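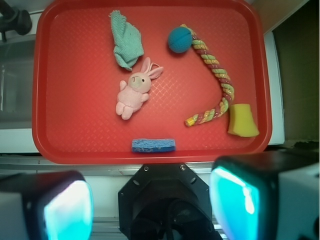

Pink plush bunny, ball and cloth on a red tray.

I bought the Clasider squirrel feeder in February, mainly to photograph the grays that raid our yard. It's a cedar box with a hinged lid and a small shelf in front for props. Assembly took 50 minutes, and two of the screw holes didn't line up.

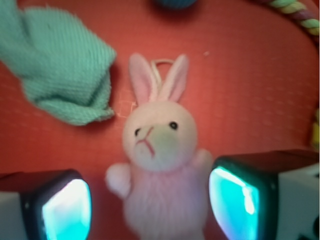 The shelf is the best part. It sits level, and I got 244 usable shots from the first bag of peanuts. The lid is heavy for younger squirrels, so I prop it open. Three and a half stars.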